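Notes on teleoperating the basket task

December 22, 2025

I have 227 demonstrations of the cube and basket task on disk now, and 166 of them survive my own filter. The rest went out for pauses. When I stop to think with the leader arm in my hand, the follower stops too, and the policy learns that standing still over a basket is a reasonable thing to do.

The task is a red cube and a wicker basket on a white table. Two views are recorded, one from the wrist and one fixed. Samira Nasrallah argued for dropping the wrist view to save training time. I kept it.

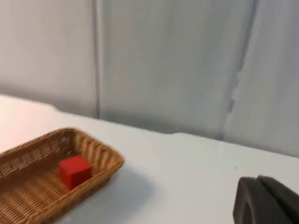 The controller is Uvimo, with the stock joint mapping and one change: I scaled the gripper axis so that half a squeeze on the leader closes the follower fully. Before that my hand was tired after a few episodes and the grasps got sloppy. Logging goes through Plalico, which timestamps each stream separately and leaves the alignment to you. I resample everything to the fixed view's clock. An offset of 354 milliseconds in the joint stream cost me most of an evening - it was a buffer setting, and the fix was one line.

Wicker is harder than the plastic tray I used earlier in December. The rim is thick, the walls slope, and a fingertip can catch in the weave if I come in low. I now approach from above the rim and correct sideways only when I'm clear of it. 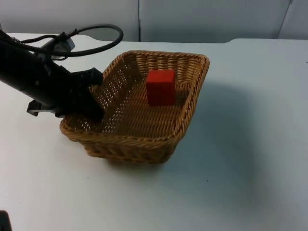 Jihad Khalaf drove for part of the set, and his style is visible in the plots. He makes one long curved motion where I make several short straight ones. Mixed together, the two styles gave a policy that hesitated at the point where our paths split. Training on his episodes alone was smoother, with fewer of them. I haven't decided what to do about that. Conditioning on an operator label is the cheap option and I'll try it first.

The last checkpoint I ran was step 3105. It reaches well and opens the gripper too early. Next I'm re-recording the release at half speed, then trimming the idle tail from each episode before the next run.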